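中間レポート(提出用、あとで表記なおす)

班:3班
テーマ:最高裁判決の翌日、地方紙は何を一面に置いたか——銃規制判決の報道比較

1 はじめに

判決そのものの分析ではない。法律の中身は授業の前半でやったので省略。見たかったのは、判決の次の日の紙面で誰の声が先に出てくるか、という一点だけ。賛成派の集会か、反対派の集会か、それとも州議会の議員か。最初は全国紙もやる予定だったが、時間が足りず地方紙にしぼった。

きっかけはデジャルダン先生(Thérèse Desjardins)の講義で出た話。公共の場での銃の携帯をめぐる判決のあと、同じ通信社の配信記事を使っているのに、見出しが新聞ごとにかなり違っていた。配信元が同じなら中身も同じはず、と思っていたので意外だった。

2 対象と方法

対象は29紙。判決翌日の朝刊と、電子版の同日分。集めた記事は全部で1,613本、そのうち判決に直接ふれているのは158本。残りは天気、スポーツ、地元の学校の話など。今回は使わない。

記事の収集は大学図書館の新聞データベース。分類には、ヴレットスさん(Manolis Vrettos、院生)が作ったMoneluraというタグ付け用のシートを借りた。項目は次のとおり。

・最初に引用される人物の立場
・見出しに「権利」が入るか、「安全」が入るか
・州法の今後についての記述があるか
・写真の有無(内容までは見ていない)

二人で別々に付けて、食い違ったところは話し合いで決めた。一致率はちゃんと出していない。最終版までに出すつもり。

3 わかったこと

まず見出し。「権利」を使った紙面のほうが多い。ただし都市部の新聞では「安全」が増える。これは予想どおり。予想と違ったのは社説で、地方の小さい新聞ほど社説を当日に載せていない。人手の問題かもしれないし、読者を怒らせたくないのかもしれない。ここは推測。

次に引用。本文でいちばん早く出てくるのは州の司法長官が多かった。市民団体はだいたい後半。当事者、つまり銃撃事件の遺族とか、許可を申請して断られた人とかは、さらに後ろか、まったく出てこない。出てきた場合も一文だけで終わることが多い。

州法の今後については、「影響は不明」と書いて終わる記事がかなりあった。翌日だから当然といえば当然。でも中には州議会の日程まで調べて、いつ改正案が出そうか書いている記事もある。Gursideの日刊紙がそうで、記者が議員に直接電話しているらしい(記事中に「電話取材に応じた」とある)。読んでいていちばん役に立ったのはこの記事だった。

同じ配信記事の使い方の違いも少し見た。段落を後ろから削るのが普通だと思っていたが、真ん中を抜いている新聞がある。Raptisの夕刊は反対意見の判事の部分をまるごと落としていた。意図的かどうかは紙面だけからは言えない。編集部に問い合わせのメールを送ったが、まだ返事なし。

4 困ったこと

タグの「立場」の項目がむずかしい。保安官が判決を批判している場合、法執行機関として数えるのか、反対派として数えるのか。最初は前者、途中から両方に付けるように変えた。なので前半に付けた分はやり直しがが必要。7月中に終わらせる。

電子版の更新時刻も問題。朝に出た記事が夕方には書き換わっていて、データベースに残っているのは最終版だけ。翌日の「最初の反応」を見たいのに、実際には一日かけて直した文章を読んでいることになる。紙の朝刊と電子版は分けて集計すべきだった。

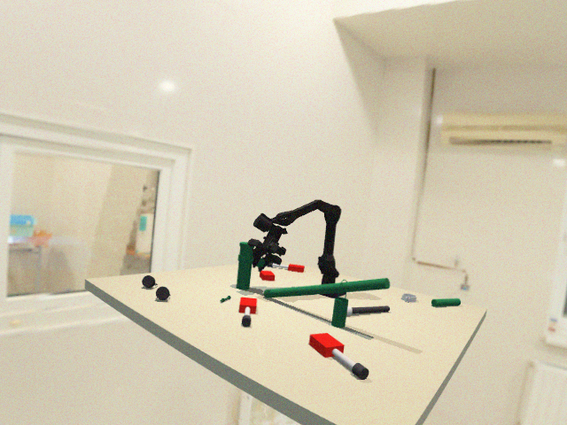
それから地域のかたより。データベースに入っている新聞が東部に多く、山間部の州がほとんどない。Flirkurumという地方紙アーカイブを使えば少し補えるが、利用申請に時間がかかる。今回は間に合わなかったので、結論は「集められた範囲では」という但し書きつきになる。

5 先生のコメントへの回答

前回、「賛否で二つに分けるのは乱暴ではないか」と言われた件。そのとおりだと思う。判決の結論には賛成だが理由づけには反対、という法学者のコメントもあったし、許可制は残せと言う銃所有者もいた。最終版では「結論」と「理由」を別の列にする。記事が短いと理由まで書いていないので、空欄が増えそう。

「通信社の比較をもっと前に出せ」という指摘については、第3節から独立させて新しい節にする予定。元の配信文がそろっていない新聞は外す。

6 今後

・保安官の件のタグ付けやり直し
・一致率の計算
・朝刊と電子版の分離
・Raptisから返事が来たら追記
・見出しの日本語訳の統一(いまは「権利」「権限」が混ざってる)

参考文献リストは別ファイル。ページ数が抜けている所は次回までに埋めます。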